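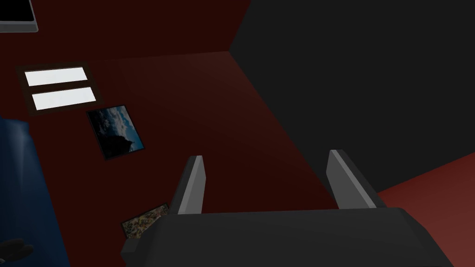
Credit: Omska Press Service

The pop group Prulia has postponed the first seven shows of its spring tour while its lead singer recovers from surgery to remove a polyp from one of her vocal cords, the group's management company said.

Omska, the company that manages the group, said in a written statement that the operation was done in January and went as planned. The singer has been told not to perform until her doctors clear her. The remaining 13 dates on the 20-show tour are still on sale and have not changed.

The tour was due to open in Brondov with two nights at the city's indoor arena. Both of those shows are among the seven now off the calendar. The others were a run of theater dates in smaller towns, most of which had already sold out.

"She is resting at home and following instructions," the statement said. "She communicated by notepad for the first part of her recovery, and she has asked us to tell people that she was not good at it. She is now talking a little each day."

The statement said she had been hoarse on and off since the end of last summer, when the group finished a long stretch of festival dates. At first the problem was put down to a cold. She went on working through the fall, including several weeks in the studio, and saw a throat specialist only after she lost the top of her range during a radio session and could not finish the song.

The session was never broadcast. The station played an older recording in its place and told listeners there had been a scheduling problem. The statement confirmed for the first time that this was not the reason.

A vocal cord polyp is a soft growth that can form after heavy or strained use of the voice. It is not cancer. Common signs are a rough or breathy voice, a voice that tires quickly, and trouble reaching notes that used to be easy. Some polyps shrink with rest and voice therapy. Others are taken out by a surgeon working through the mouth, usually with the patient fully asleep.

Singers who have the operation are generally asked to stay silent for a period and then build back up with a therapist. How long that takes differs from one person to the next. Omska did not give a date for the singer's return to the stage, but said she expects to be ready for the fourth week of the tour, when the eighth show is scheduled.
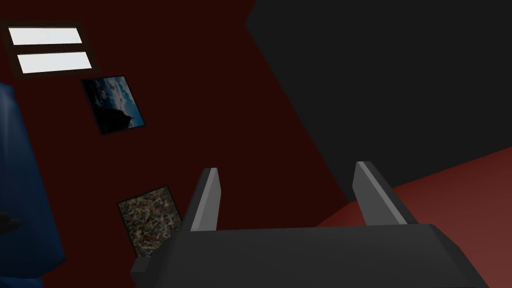
Tickets for the postponed shows will be honored at the new dates, which have not been set. People who cannot wait, or who find they can't make the new date once it is announced, can ask for their money back from the place where they bought the ticket. Fees will be refunded along with the face price. Omska said buyers do not need to do anything for now if they plan to keep their tickets.

The Brondov arena said in a notice on its website that it is holding several nights open in the early fall and is talking with the promoter. Parking passes and meal packages bought through the arena will carry over in the same way as the tickets. Anyone who booked the arena's shuttle bus will get an automatic refund, because the fall timetable for the shuttle has not been drawn up.

The support act, a four-piece from the same city, will not appear at the later shows under the present plan, as it had been booked only for the first leg. The band posted a short message wishing the singer well. It said it hoped to be asked back and that it would be playing club dates in the meantime.

Prulia's new album, "Palma," is still due out in the spring. The vocals were finished before the operation, the statement said, although two songs were moved down to a lower key during recording. One of them is the single now on the radio. Fans had noticed the deeper sound and there had been a good deal of talk about it online, much of it taking the change as a matter of style. The group's producer had been asked about it in interviews and had said only that the song "sat better there."

A planned round of television appearances to promote the album has been canceled. The group's guitarist and drummer will do the interviews that can be done without a performance, and a live version of the single taped last year will be given to programs that want music. Signing events at record stores will go ahead with all the members except the singer, who has signed a supply of copies at home.

The illness also puts an end to several weeks of guessing. Since early in the year there had been reports that the group was breaking up, that the singer was preparing to leave for a solo career, and that she and the guitarist were no longer on speaking terms. The reports grew after she was absent from an awards dinner at which the group won a prize and the other members collected it without mentioning her.

Omska said the members had agreed beforehand not to bring it up from the stage. The singer had wanted to wait until she knew the result of the operation before making anything public. "They had a short time to speak and did not want to answer a health question in the middle of a dinner," the statement said. "In hindsight a sentence would have helped."

The company denied that any member is leaving. It said the group's contract covers this album and one more after it.

It is the second time the group has had to rearrange a tour. Four years ago the drummer broke a wrist in a fall on some steps and a replacement was found for the remaining dates. Omska said using a stand-in singer was discussed this time and turned down within the same phone call.

The tour's crew will be paid for the postponed weeks, according to the statement. Trucks and lighting had already been hired, and part of the equipment was at a rehearsal hall outside Brondov when the decision was made. It will stay there until rehearsals start again.

When the shows resume, the set will be slightly shorter than first planned. There will be no back-to-back concerts in the first two weeks. Two older songs that call for long high notes have been left off the list for now, and the guitarist will take the lead on another. The group has also dropped its habit of meeting fans at the stage door after the show, at least until summer, as talking over noise is one of the things the singer has been told to avoid.

She posted one message of her own after the statement came out, a handwritten card thanking the hospital staff and the people who had written to her. She did not answer questions under the post. By evening it had drawn a long line of replies from fans, including several singers and teachers who said they had gone through the same operation.

New dates for the seven shows will be announced on the group's website, with ticket holders told first by email. The album's release date has not moved.

Comments

marrowfield22
Had tickets for the first night in Brondov. Disappointed but I'd take a healthy voice in the fall over a ruined one now. Hope she takes all the time she needs.

stage_left
I teach eighth grade and had this same surgery. The silence is the worst part. My family thought it was funny for one day. Went back to work too early and had to stop again, so I'm glad they're spacing out the shows.

Pickle Jar
Does anyone know if the hotel packages get moved too? I bought mine through the tour site, not the arena, and the email only talks about tickets.

tin_roof_sundae
@Pickle Jar mine said packages will be handled "separately" and to wait for another email. So no idea. I called the hotel and they let me cancel the room without a charge, but you have to ask.

Pickle Jar
Thanks, will call in the morning.

oldvinylguy
I said the single was in a lower key and got told I was hearing things. Still think it's the best song they've put out.

corduroy77
Which two songs are they dropping? If it's the one they always close with I'm going to be sad, that's the whole reason my sister is coming.

stage_left
@corduroy77 the article doesn't say. I would guess that one is in there though, the ending is brutal to sing.

nightbus_9
All those sites that swore she'd quit the band can go ahead and print a correction now. I won't hold my breath.

marrowfield22
@nightbus_9 one of them already has a new story up saying the guitarist is leaving instead.

quietcornerfan
My date is the eighth show so it's still on for now. Fingers crossed. Doors still at 7, if anybody else going is wondering, I checked with the box office.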